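The Drawer Fault: a gallery of sorts

Posted Thursday, July 24, 2025 by Corina Egger
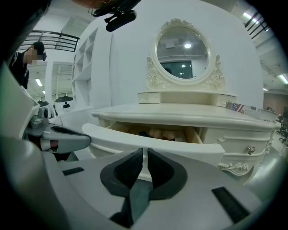 In May we lost the best part of a fortnight to a drawer. The plan for Plada was modest: teach a gripper to open a dresser drawer, take something out and close it again, using a hand-held version to show it how. We had 200 runs pencilled in. By the first Friday we had 30 good ones, a sore wrist each and a fault report longer than the project proposal.

The hand-held gripper has two dark, curved finger pads with a fine grip texture. When the trouble began, one of them had started to lose its hold on the housing, by so little that you could stare straight at it and swear all was well. Silvan Oberholzer did stare straight at it, and did swear.

The dresser is cream-white, with carved scrollwork and an oval mirror, and would suit a duchess. Andri chose it. The side drawer has a small round metal knob, and the knob is where we came unstuck. With a sound pad the fingers close and stay closed. With a tired one they close, creep, and let go at full pull.

The long drawer at the top has a cluster of small things in it, some pale and rounded, some darker. On the bad afternoon the fingers slipped, the drawer shot back in, and Aurelia Thaler's thumb was on the edge of it. Bruised, thank you for asking, and she has dined out on it since.

We blamed the mirror first. It reflects a ceiling light and a dark window or doorway, and there was a lovely theory that the reflections were upsetting the tracking. Two days went on that. We hung a bedsheet over the glass and the fingers slipped exactly as before – but with a bedsheet.

Next we blamed the software, which was Jernia's turn anyway. The log showed grip force falling away 3 times in one morning, always at the same point in the pull. Jernia's people replied that their code was doing as it was told. Irritatingly, they were right.

Aurelia Nägeli found it with a fingernail. She pushed the pad sideways and it moved. The glue had gone soft along one side, and the replacement from Lanz took nearly 30 minutes to fit, most of it spent looking for the small screwdriver.

New house rules: pads get the fingernail test before each session, hands stay off the drawer front during a pull, and whoever is holding the gripper calls the stop. The bedsheet has gone home with Silvan. Runs start again on Monday, and Andri has been asked to find us a plainer dresser.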